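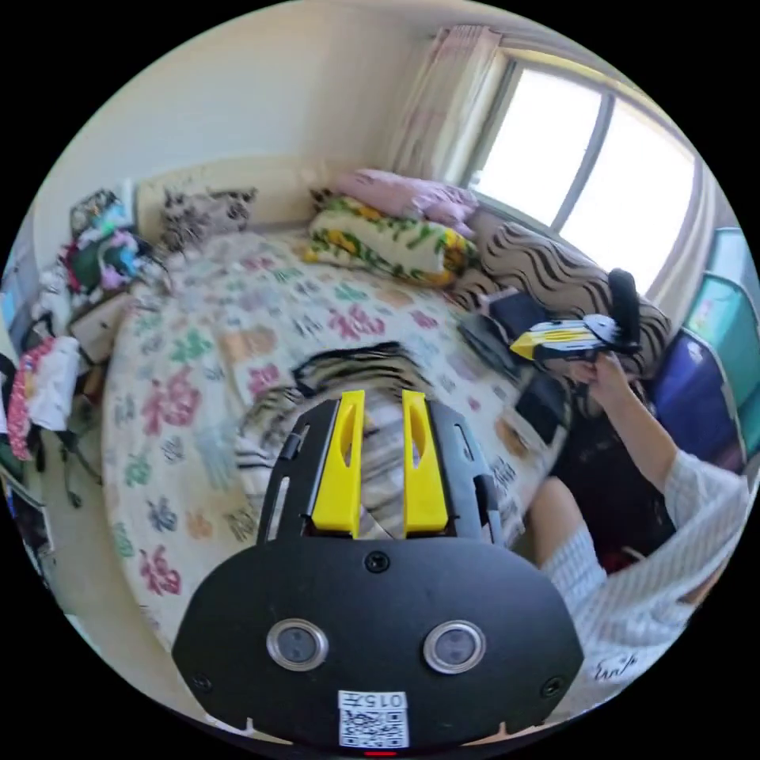 The bed by the window, flower quilt and zebra bolster.

When I moved to Dranness I had one suitcase and a very serious opinion about bedrooms. I thought they must be white. I had seen many pictures of white bedrooms and I was sure that a person sleeps better in one. So I bought white sheets and a white cover, and for one winter I slept in a room which looked like a clinic. I did not sleep better. I was also afraid to drink coffee there.

Now my bed has flowers and two kinds of animal stripes, and I want to write down how I came to this, because a reader asked me under my last post if I choose my patterns by some rule. I don't have a rule, but I have some habits.

The quilt was first. I found it at the Vidstead market in July, on a table with old curtains and baby clothes. It is cream with small flowers scattered over it, pink and red and green and blue and orange. The woman wanted 5 for it and I did not bargain. At home I washed it 2 times with a spoon of soda and dried it on the line behind the house. One corner had an open seam, which I closed by hand. My stitches are not straight, but they are at the foot end and I forgive them.

With the quilt on the bed the white cover for the pillow looked suddenly wrong, too cold. I changed to a pink pillow, and after some time I added the cream one with yellow and green flowers. These flowers are not the same as on the quilt. My mother would never allow this. In her house, flowers must be sisters, from the same shop and the same year. I think cousins are enough if the background is the same cream.

The zebra bolster is the thing that visitors speak about. It lies along the side, under the window, black and tan, with quite bold stripes. I ordered it from Pana, a small shop that sews only long cushions, and I waited for it so long that I had forgotten which fabric I chose. When I opened the parcel I was a little bit shocked. I put it back in the bag for one evening. Then I tried it under the window and I understood that the room needed something strong there - the curtain is pale, the headboard is beige, and everything was very polite.

It is also practical. When I sit on the edge of the bed I can put small things on the bolster and they are near my hand.

The black and white cloth is newer. It has a pattern like a tiger and I use it in many ways, over the knees, over the shoulders, or simply thrown on the quilt when I am too lazy to fold it. I am still not sure about it next to the zebra. Some mornings I like them together and some mornings I take the tiger to the chair. The small dark cushion near the headboard I keep because it holds my neck when I read.

Then there are the storage boxes, under the window on the far side. One is teal-green with a picture on it and the other is dark blue. I wanted to replace them with baskets from Kang, I even had them in my cart. But plastic boxes are very good for winter wool, and the baskets cost more than everything on the bed. So the boxes stay for now.

If you want to try something like this, I would say start from one old thing with many small colors in it. My quilt gave me permission for all the rest. Put the patterns on the bed in daylight, open the curtain, and leave them until the next day before you decide.

Next month I want to show how I shorten a curtain without a sewing machine. I still have to buy the tape.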